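Chi-keung Lui
October 18, 2022

OK folks, laundry folding thread! I've been at this for 15 minutes a day since January and I have opinions now. Lots of them.

First one: fold on a table. I did it on the bed for years and everything sank into the comforter and came out lumpy. A hard flat top at hip height changed my whole evening (and my lower back says thanks).

Second: small stuff first. Washcloths, dish towels, the odd scrap of fabric I keep meaning to sew into something. They go fast and you feel like a champion after 2 minutes!

Third: a plain plastic basin beats a tall hamper. Low sides, handles at both ends, and you can see right to the bottom. I keep mine on the left side of the table because I'm always reaching that way.
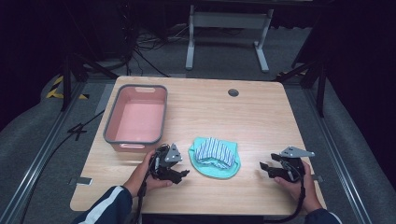 Pink basin, mint cloth, blue and white stripes on top. Love these colors together!

Stripes are my favorite thing to fold, by the way. Line up the edges and the stripes tell you right away if you're crooked. Plain fabric lets you get away with murder.

Scalloped edges are a whole other story. You can't match corners that don't exist! I fold those in half, smooth them from the middle out, then fold once more and leave them alone.

Somebody asked about folding boards. My sister has the Tradley one and swears by it for T-shirts — I tried it and kept going back to my hands. Great for kids though, they think it's a game.

Next up is fitted sheets. I've watched up to 60 videos on those and mine still look like a cinnamon roll. If you've got a method that works, send it over, I will try every single one!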